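How to make your own milk paint for small wooden things

I've been painting little bits of wood for years and milk paint is still my favourite. It dries to a soft, chalky finish, it hardly smells, and you can mix it in a jam jar! The recipe I use came from Shufen Jiang at the Bitholm craft evenings, who had it from a decorator's handbook printed in 1891.

You'll need milk paint powder, warm water, a jar with a tight lid, an old pair of tights for straining and a soft brush. Beeswax is optional, but lovely.

Start with the sanding. Go over every face with fine paper, then take the sharpness off the corners with a few light strokes. Wipe the dust away with a damp cloth and let the wood dry fully, or the first coat will go on patchy.

Put equal amounts of powder and water in the jar, shake it hard for 2 minutes and leave it to stand for 15. It will look lumpy and a bit alarming at first - keep going. Strain it through the tights into a clean bowl.

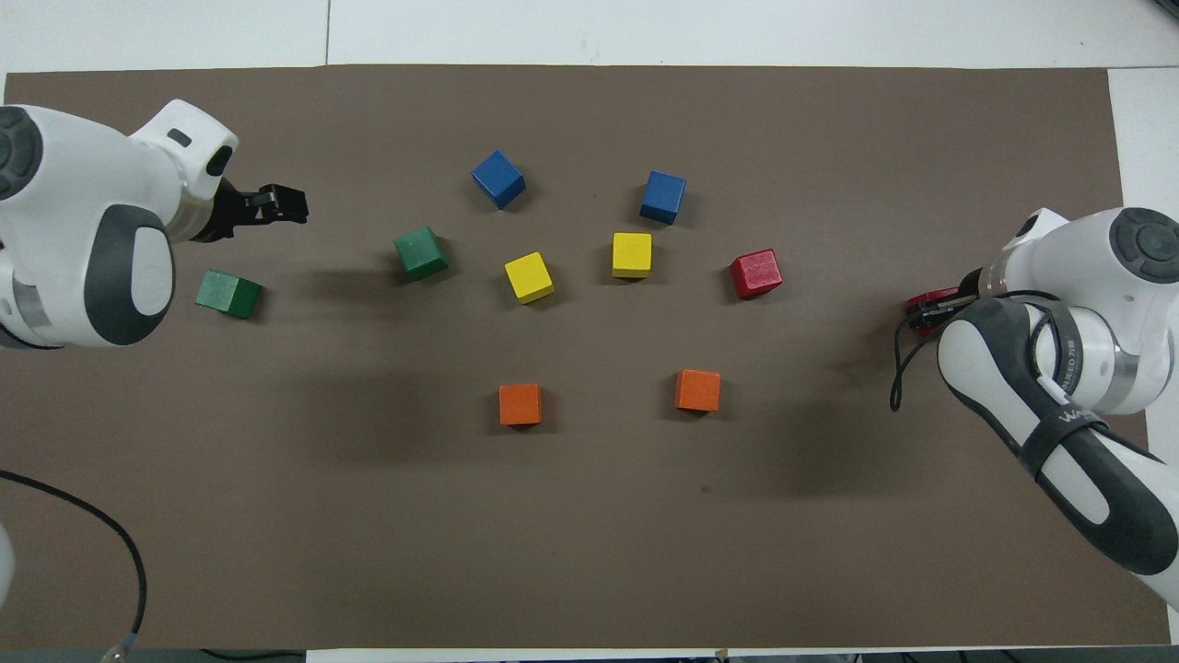

Thin coats are the secret. The first one always looks dreadful, all streaks and bare grain, and then the second goes on and suddenly there's proper colour. Leave 60 minutes between coats and rub down very gently before the next.

For softer shades, stir in a little white before you add the water. I love a mustard knocked back this way.

When the last coat has dried overnight, buff it with a scrap of cotton. Wax deepens the colour quite a lot, so try it on an offcut first. Mixed paint goes off quickly, so only make what you'll use that day.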